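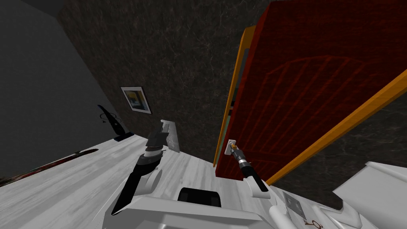 Tür. Immer noch die Tür.

Kurzer Stand, bevor ich ins Bett falle. Seit Februar hängt Canine (so heißt bei mir der Planer-Stack, fragt nicht) an der Badtür in der Simulation. Anfahren geht. Klinke finden geht meistens. Drücken und dabei den Bogen mitfahren – da zerlegt es mir regelmäßig den Regler.

Was ich diese Woche geändert hab:

- Kollisionsprüfung läuft jetzt gegen Türblatt *und* Rahmen getrennt. Vorher ein einziger Klotz, da war jeder Griff an die Klinke automatisch eine Kollision. Dumm.
- Impedanz statt reiner Positionsregelung, aber nur für die letzten Zentimeter. Steifigkeit quer zur Tür weit runter, entlang der Klinkenachse hoch gelassen.
- Linker Arm bekommt eine feste Parkpose. Der hat sonst in der Nullraum-Optimierung mitgetanzt und dem rechten den Platz weggenommen.
- Logging endlich mit Zeitstempel aus der Sim und nicht von der Systemuhr. Hätte ich vor drei Monaten machen sollen.

Die Planung selbst ist ein RRT-Connect mit Nachglättung, nichts Besonderes. Das Problem sitzt in der Übergabe. Der Planer liefert eine Pose vor der Klinke, der Regler übernimmt, und wenn die geschätzte Klinkenpose ein bisschen daneben liegt, drückt der Greifer seitlich gegen das Schild statt auf den Hebel. Sechs von den letzten Läufen sind genau so gestorben. Im Log sieht man dann schön, wie das Moment im Handgelenk hochläuft und der Watchdog nach 90 ms abschaltet. 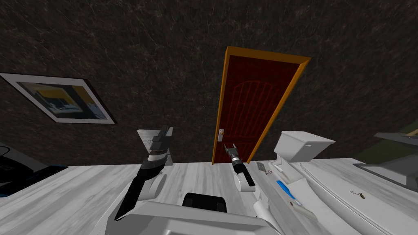
*Kopfkamera-Ansicht, rechter Greifer vor der Klinke, linker Arm mit der kleinen Karte dahinter.*

Zur Wahrnehmung: die Klinke ist im Bild winzig und die Kamera guckt so schräg drauf, dass meine Geradenerkennung am Rahmen ständig kippt. Bei dem orangen Rahmen hilft wenigstens die Farbe. Hab jetzt als Workaround erst den Rahmen segmentiert, dann die Türebene gefittet und die Klinke nur noch innerhalb der Ebene gesucht. Deutlich ruhiger. Mit der dunklen gemusterten Wand kommt die Tiefenschätzung auch besser klar als befürchtet, da hatte ich mehr Rauschen erwatet.

Das Paper von Brynjólfsdóttir zur Gelenkschätzung aus Kontaktkräften liegt seit Wochen offen im Tab. Idee wäre: gar nicht so genau hinschauen, Klinke antasten, Drehachse aus den Kräften schätzen, nachregeln. Müsste eigentlich in Canine reinpassen, der Zustandsautomat hat eh schon einen Schritt »Kontakt«, der bisher nur wartet.

Offen:

- Szenenexport aus Fomstead verliert manchmal die Gelenklimits der Tür. Neu exportieren hilft, nervt aber.
- Der Build auf dem Rechner in Sellham ist kaputt, irgendwas mit der Eigen-Version. Morgen.
- Testlauf über mehr Startposen, ich nehm immer dieselben und das ist natürlich Selbstbetrug.
- Konfig aufräumen. Die YAML hat über 6 Ebenen und ich find nix mehr wieder.

Code kommt ins Repo sobald die Tests wieder grün sind, also bitte noch nicht klonen, der main-Branch startet grad nicht mal. Wer schon mal Kontaktübergänge sauber zwischen Planer und Regler hinbekomen hat: Kommentare sind auf.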